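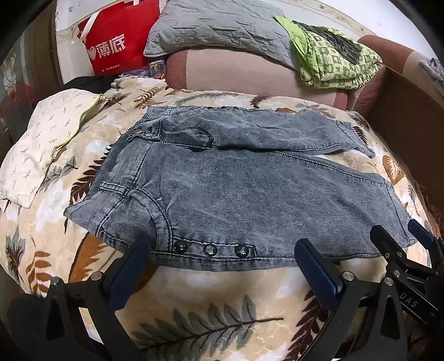

Figure 2. Folded jeans with dark metal snap buttons, on a leaf-print blanket.

4.2 The second question

We now come to the part of the material that we enjoyed most, the moment in a late-night interview when a former political spokesperson has given the prepared answer and the host asks again. In the first pass through the transcripts we coded these follow-ups as simple repeats. That was a mistake, and a lucky one, because going back to fix it showed us how much work the second question does!

Take the June interview on Dalik. The host, Nikham, opens with a compliment about the guest's tie, gets a laugh, and then asks why the guest told reporters that a budget memo did not exist. The guest says he was working with what he had that morning. The audience gives him a little sympathetic applause. Nikham waits for it to die down and says, "Sure, but did you have the memo?" It takes 2 seconds to say, and everything changes. The guest stops looking at the audience and looks at the host, his sentences get shorter, and he drops "we" for "I" and stays with "I" until the break.

We found the switch from "we" to "I" in 11 of the interviews in the set, and in every one of them it comes after a second question and before the first commercial. Dambrauskienė noticed something close to this in her study of morning radio, where she calls it "stepping out of the office." Her speakers step out when they are tired. Ours seem to do it when the joking stops for a moment - a pause in the comedy leaves them with nothing to play against. We think both accounts can be right, and a study that put radio and television side by side would be a wonderful thing to read.

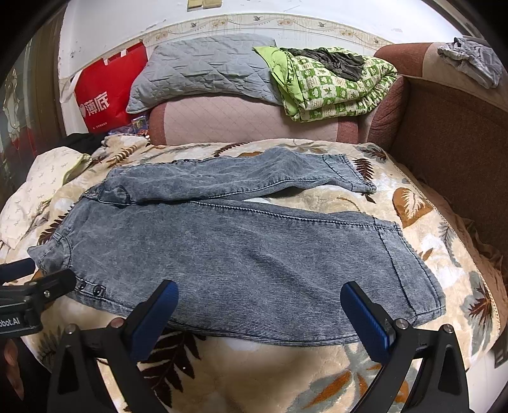

The laughter itself deserves a closer look. Plasteleo, the company that produces Dalik, let us work with the audience microphone track as a separate file, so we could tell studio laughter apart from the band and the desk. Laughs after a first question are long and start late, often after the guest has begun to answer. Laughs after a second question are short and come early, sometimes before the host has finished the sentence. Viewers in the studio appear to hear the second question coming. Hauke Steinbach, who did the timing work for this section, went through the track twice on separate days and got the same pattern both times.

What the host does with his hands matters too, although we can only touch on it briefly. Nikham tends to pick up his cards for the first question and put them down for the second. We did not set out to code this and our notes on it are patchy, but once we had seen it we kept seeing it, and it fits nicely with the idea that the second question is offered as a personal one. It may be rehearsed. Our production interviews were held on 4th November, after the season's taping had finished, and people's memories of what had been planned were mixed.

One caution about the online clips. The version of the June interview that was shared most widely ends right after the second question, before the guest replies. Viewers of the clip saw a man caught out, and viewers of the full broadcast saw him go on to give a fairly frank answer of more than 700 words. We come back to the clips in 4.3, where the comments beneath them - the first 1000, in the order they were posted - are treated as an audience in their own right.

Shares 11 | Comments 2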